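Right arm stops with overload when it picks from the upper tier
Posted in: Small arms and grippers, June

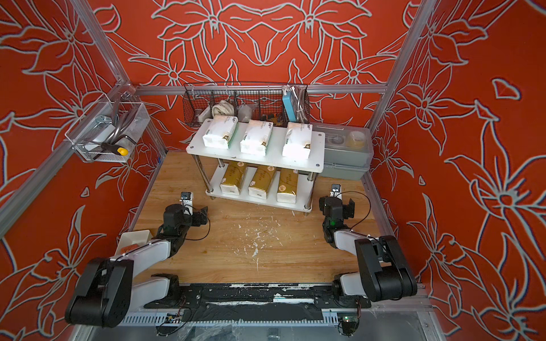 Our cell with both arms and the two-tier shelf. The tissue packs on the upper tier are the ones that give the trouble.

Petier
Hello all. We have two small arms on one base rail and they take tissue packs from a shelf. Lower tier is fine, we can run 200 picks without a stop. On the upper tier the right arm stops with an overload message on the wrist joint, usually before 30 picks. The left arm does the same work with the same speed and never stops.

What I tried already: I changed the gripper fingers, I lowered the speed, and I made the home position again. After the home position it was better for one morning, then the same fault came back. The arm does not fall down when it stops, but it stays with the pack in the fingers and I have to reach in and take it out. I do not like this very much.

Is the motor dying, or should I look for something else first?

Badon
Probably the motor. Mine did this and I bought a new one.

Flirgate
I would not buy a motor yet. Look at the cable which goes in a loop from the gripper down the side of the arm. When the arm reaches high, the loop gets shorter, and if it is clamped too tight the wrist must pull against it. Then the current goes up and the controller stops the arm. It would also explain why the lower tier is fine.

Switch off the power, hold the arm, and move it by hand to the upper tier pose. If you feel it get heavy near the end, it is the cable. Open the clamp, give the loop 2 cm more, and close it again. Check that the longer loop does not catch on the shelf.

Also please clean the base rail and the table. There are white crumbs between the arms and residue on the rail, and this dust can go into the joints. I don't say it is your fault today, but it will not help.

And about reaching in: power off first, every time. An arm which stopped with overload can move again when the fault is cleared – my colleague got a bruised hand from this.

Petier
Thank you, it was heavy by hand, exactly near the end. I gave more cable and did 200 picks on the upper tier with no stop. The rail I will clean tomorrow.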